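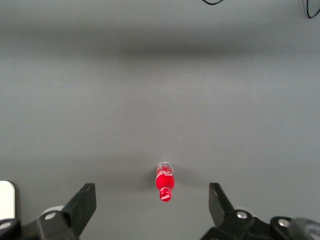

Page last changed: 11 May 2019

Why Does Soda Fizz?

Pick up a bottle of soda that has been sitting in the fridge, minding its own business. It looks perfectly calm. Then you twist the cap and it hisses at you like an annoyed goose. What was it so upset about?

The trouble is a gas called carbon dioxide. You make it yourself all day long, every time you breathe out, and you don't even charge for it. Soda factories do charge for it. They chill the drink, put it under a lot of pressure and push carbon dioxide in until the gas dissolves. Dissolving is what sugar does in tea: it's still in there, but you can't see it anymore.

Gas doesn't much like being dissolved. It stays put as long as it is cold and squeezed, a bit like a family of 9 in the back of a small car. Open the door and everybody gets out.

Opening the cap is opening the door. The gas in the little space at the top of the bottle rushes away (there's your hiss), the squeezing stops, and the gas in the drink starts gathering into bubbles. Bubbles are lighter than soda, so up they go.

Where do the bubbles start?

Look closely at a glass of soda and you'll see that bubbles like to come up in lines, always from the same spots. A bubble finds it hard to get started in the middle of a liquid. It would much prefer a tiny scratch in the glass, or a bit of dust, where a pinch of air is already hiding. So a glass with plenty of bubble lines may be a glass that wasn't dried very well. You might keep this to yourself at your grandmother's house.
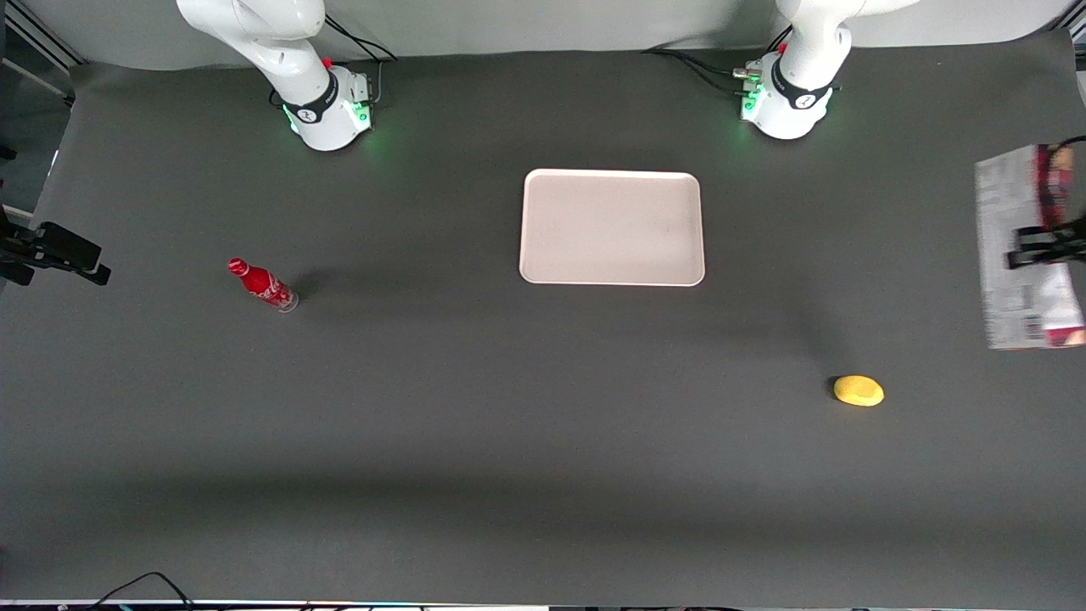

Shaking makes things worse, as you probably know, and as your shirt may know too. When you shake a closed bottle, you mix lots of tiny air bubbles into the drink. Each one is a ready-made starting place. Take the cap off right away and the gas rushes into all of them at once, the bubbles swell, and they shove the soda out ahead of them. Leave the bottle alone for a while and most of those little bubbles float back to the top. Tapping the side while you wait is very popular. Waiting does most of the work, but tapping gives you something to do.

Why does warm soda go flat?

Cold liquid can hold more gas than warm liquid. A soda left in the sun lets its gas go quickly, and what remains is sweet brown water with a sad expression.

Try it yourself

You need 3 cups, some cold soda and a grown-up who is relaxed about spills.

Pour the same amount of soda into each cup. Put one in the fridge, leave one on the kitchen counter, and stand one in a bowl of warm water. Wait 12 minutes. Then take a sip from each – small ones, please, this is science – and decide which is the fizziest. Write it down before you drink the evidence.

Words to know

Carbon dioxide: a gas with no color, found in soda and in your breath.
Dissolve: to mix into a liquid so completely that it disappears from view.
Pressure: how hard something is being pushed on.
Flat: what soda is when all the fun has left.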